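Ticket 636: Takex hand-held gripper kit, trial unit
Status: Open
Opened by: Ese Afolabi, Rarwood
Assigned to: Ifeanyi Osagie, Nwosu support
Opened: February 13, 2019
Product: Takex gripper with Sulon logging software
Priority: Normal (we asked for High)

Problem as reported

The software says the fingers are closed when they are open. It doesn't do it every time. We get a clean run, then a stretch where the opening value sits at zero while the fingers are plainly apart, then it comes back without anyone touching the settings. Your brochure calls the kit "ready to record out of the box." We have had it out of the box for two weeks and I would not call it ready.

Already tried on our side, so please don't send these back to us:
- Restarted the software and the laptop
- Swapped the cable for the spare
- Ran the calibration from the menu, fingers closed, then fully open
- Moved to a different table under different lights

None of it made a lasting difference. After calibration the reading was good for 94 recordings and then dropped out again.

Reply from Ifeanyi Osagie

Thanks Ese. A zero reading usually means the tracking has lost one of the fingers. Dark fingers on a shiny surface can cause this. Could you try a matte mat under the work area and send us a still with the fingers open and nothing between them? Please also tell me which software version you are on.

Reply from Ese Afolabi

Version 2, the one that came with the kit. The update page says there is nothing newer.

I'll try a mat, but I'd like to know where the manual says we need one. I read it again this morning and it says "any indoor surface." If wood-grain tables are a problem, that belongs on the product page, before people pay for it. I'm also not convinced the table is to blame, given that the fault comes and goes on the same table in the same spot.

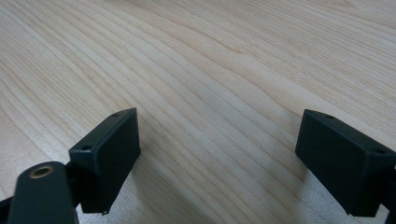

Two things I want answered before we talk about buying more units. First, if the software loses a finger, why does it write a zero and carry on? A blank or a warning would let us throw out the bad recordings. As it stands we have to check every one by eye — exactly the work this kit was sold to us to save. Second, does the September return date on our trial agreement still stand while this ticket is open?

Reply from Ifeanyi Osagie

I've passed the zero value question to the Sulon developers and asked whether a warning can be added. I have no date for that yet. Sales will write to you about the return date. Please keep the affected recordings and don't recalibrate until I've had a look at the log.

Reply from Ese Afolabi

Log attached, recordings kept. Mat is on order, at our cost, and I'll want that looked at too.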